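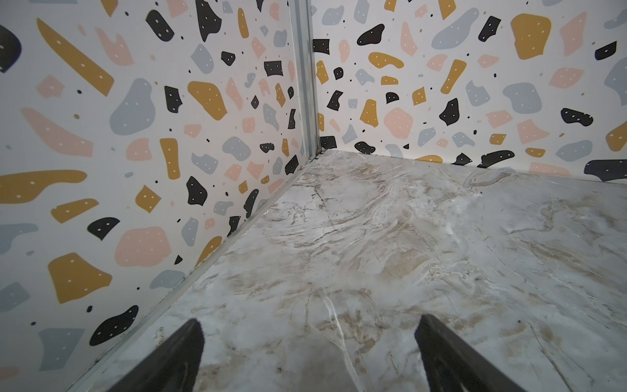
Figure 6.1 The open gripper over the floor of a demonstration booth, with two patterned walls meeting at the corner.

Chapter 6
Watching a Robot Work: The Site Visit

Most people who buy, run or repair robots first meet them on a visit. Someone from the plant or the lab meets you at the door, hands you a badge and walks you to a machine that is already running. You have a short time to look, and you will be asked later what you thought. This chapter is about how to use that time.

We will follow one visit through the whole chapter. In December a class from the technical college at Grorkley went to an open day at Teteck, a company that builds small arms for sorting and packing. The class was led by Lindiwe Ndlovu, who had taught the automation course there for six years. The students saw 3 demonstrations - a sorting cell, a palletizing line and a small booth where an arm worked between printed panels. Their notes from the booth are used in Sections 6.2 and 6.3.

Ndlovu gave the class one rule before they went in. Write down what you see first, and what you are told second, in separate columns. A guide may say that an arm can make 400 picks without a stop. That goes in the second column. If you watched it make a few picks and then open its fingers and wait, that goes in the first.

The view from the gripper deserves its own page in your notes. Standing outside a booth, you see the whole arm and tend to watch the elbow and shoulder. A camera mounted near the fingers shows much less of the room and much more of the job. In Figure 6.1 the walls carry a busy print in mustard, pink, blue-grey and black, and the floor has a glossy marble pattern with faint reflections. Surfaces like these raise questions to put to the host. How does the software tell an object from the pattern behind it? Does shine on the floor affect it? Has the same task been tried against a plain background?

Hosts vary in how they answer. At Teteck the engineers took questions at the booth. At Tejada, which the class visited later in the course, questions were held for a meeting at the end, and several students had forgotten theirs by then. Carry a notebook.

When you have finished this chapter you should be able to:
- prepare a question sheet for a visit
- keep observations apart from claims
- sketch a work cell from memory and mark the safe standing area
- write a one-page visit report

Key terms: work cell, end effector, wrist camera, cycle time, visit report

6.1 Before You Go

Ask the host for the floor plan and the safety rules at least a week ahead. Read both before you write any questions.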